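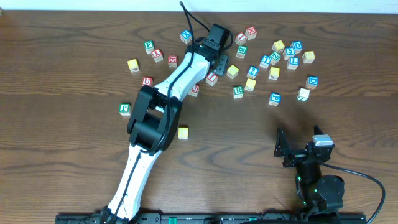
I teach small children to read, in the mornings, and this month I finally wrote down how I use letter cubes. It will be a long thread, sorry. My English is learned from books, so please be patient with me too.

First thing: I do not put the cubes in alphabet order. For years I made a nice line from A to Z and the children only sang the song. They did not look at the letters. Now I spread them on the table in any direction, some upside down, and they must search.

Searching is most of the lesson. A child who has to find the E between all the other letters looks at many shapes before he finds it. With the line he goes directly to the fifth place and takes it.

Colors. My set has letters and numbers mixed, in blue, green, red and yellow. In the beginning I thought the color should mean something, for example vowels red. Then I bought more cubes and the system was broken in one evening. I let it go.

I was a little sad for my system. But with fixed colors some children learn "the red one" and when they see the same letter black on paper they do not know it. So mixed colors are fine for me now.

The numbers stay in. A parent asked me why I don't take them out. I like that the child must decide: is it for a word or not for a word? The 5 and the S make good discussions – also the 0 and the O, of course.

Where I bought them: the first ones came from Clondolura, a bag of 73, second hand. Somebody had loved the letter A very much, there was no A in the bag. Check this before you pay.

The next ones I ordered from Mulline. The edges are softer and the print is stronger, but the cubes are a little bit smaller. When you build a word with both kinds, the line is not straight. I see it every time. The children never say anything.

Now I have 259 cubes in total. I counted in April, when I changed the boxes. My plan was to stop at 300 and I think I will not keep this plan.

But please do not give them all at the same time! I put out a small part, one or two handfuls. With too many the child becomes tired, or starts to build a tower. (The tower is also okay. After the tower we read what letters are in it.)

The game we play the most: I say a word with 3 letters, slowly. They find the cubes and push them together. Then I change one letter and they read again. FUN, RUN, SUN. Ten minutes is enough for the little ones.

Another one: I take a cube in my closed hand and tell only how the letter is made. "It has one straight line and one hook at the bottom." They shout J, or they shout everything else.

About the table. A brown wood top is good for this, the colors are easy to see on it. I tried before with a tablecloth with flowers from Abou Zeid, very pretty, and half of the green cubes disappeared in the leaves.

Cleaning: damp cloth, little soap, then dry on a towel. I once left them in water overnight and the paint came off from several. Now I have some very clean cubes without letters. We use them as a space between words.

For storage I have two flat boxes from Varesen, one for the letters and one for the numbers. In reality everything is in both boxes after one week – I stopped to correct it.

If you use cubes in another language, please write me which letters you are always missing. For me it is E. I never have enough E.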